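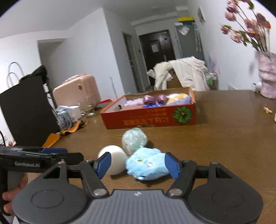 4. Washing soft toys and small play items

This section covers the Soft Items programme on the Nustura 532 washing machine. Read section 2 (Installation) before using the machine for the first time.

4.1 What can be washed

The programme is meant for plush toys, cloth books, fabric blocks and comfort blankets. Check the sewn-in label on every item. If there is no label, wash by hand in cool water.

Do not put the following in the drum:
- toys with a battery box or sound unit that cannot be taken out
- toys filled with beans, grain or paper
- anything with glued-on eyes, buttons or trim
- hard balls and solid plastic toys (see 4.5)

CAUTION: Loose parts can block the pump and are a choking risk to small children. Pull gently on eyes, noses and sewn details before washing. Mend or remove anything that moves.

4.2 Loading

1. Brush off dried mud, crumbs and hair.
2. Close all zips and hook-and-loop strips.
3. Put each toy in its own mesh bag and tie the bag shut. Two bags are supplied with the machine. Spare bags can be ordered from the Bunden parts desk at Skarkness.
4. Place the bags in the drum. The drum should be no more than half full.
5. Add one bath towel if you are washing a single toy. A lone item can put the drum out of balance and stop the spin.

4.3 Starting the programme

1. Turn the dial to Soft Items.
2. Pour liquid detergent into drawer compartment 2. Use half the amount given on the bottle for a normal load. Do not use powder, which can stay in the pile of the fabric.
3. Leave the softener compartment empty.
4. Select 30 or 40 degrees. The machine starts at 30 unless you change it.
5. Check that the spin speed reads 500. Higher speeds are locked on this programme.
6. Close the door and press Start. The door light stays on until the end of the cycle.

NOTE: To add a forgotten item, press and hold Pause. The door opens only if the water is below the level of the seal. If the door light flashes, the item must wait for the next load.

4.4 Drying

1. Take the items out as soon as the door unlocks.
2. Press the water out with a dry towel. Do not wring.
3. Pull the toy back into shape and fluff the pile with your fingers.
4. Lay it flat on a rack in a warm, airy room, and turn it every few hours. Thick toys may need two days.

Do not hang toys by the ears or limbs. Do not dry them on a heater or near an open fire. Long-pile fabric can be brushed with a soft brush once it is fully dry.

4.5 Hard items

Wipe smooth balls, rings and blocks with a cloth dipped in warm soapy water. Wipe again with plain water and dry at once. Wooden toys must not be soaked.

4.6 If something goes wrong

Display shows E2: the load is out of balance. Open the door, spread the bags around the drum and choose Spin.
Foam in the door glass at the end: too much detergent. Run Rinse once with nothing added.
Toy smells musty after drying: the filling was still damp. Wash it again and allow more drying time.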